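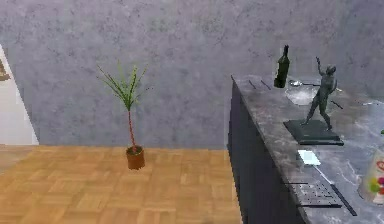
I took up walking to the grocery store last November, and I blame my knees, which had started making a noise like a bag of chips every time I got off the couch. The store is up the hill in Batcombe, and I'd driven there for years without once thinking about the hill (you don't, in a car!). On foot it's a different animal. I came home that first Friday, dropped my bags and stood there puffing, about as lively as a potted plant on a parquet floor. I was hooked, though. By spring I knew every mailbox on the way, plus which dogs wanted to chat and which ones wanted my bread.

Then I got a step counter, an Alomar, and things went a little silly. The round trip is 3,198 steps if I don't stop at the bakery, and I hate to admit how often I've marched around the driveway because the number looked lonely. My neighbors have stopped waving. They just nod now, the way you would at a mail carrier. 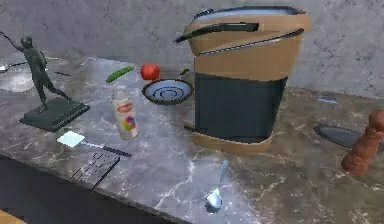
Shopping on foot changed what I buy, too. I used to load up for two weeks and throw half of it out. Now I carry everything home in an old Ammann backpack, so a watermelon is a serious decision, and canned beans get the same hard look. I go 4 times a week and spend less than I did before, mostly on things we eat by the next night.
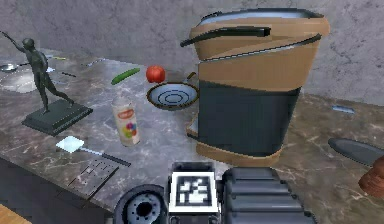
So what do you do when it rains?

You get a decent coat and go anyway. Mine is a Berevness, bought at 30 percent off, and it comes down past my knees and makes me look like a tent with feet. I love it! Wet days are the best ones, with the sidewalk all to myself and no line at the register, and I've started taking the long way back past the creek.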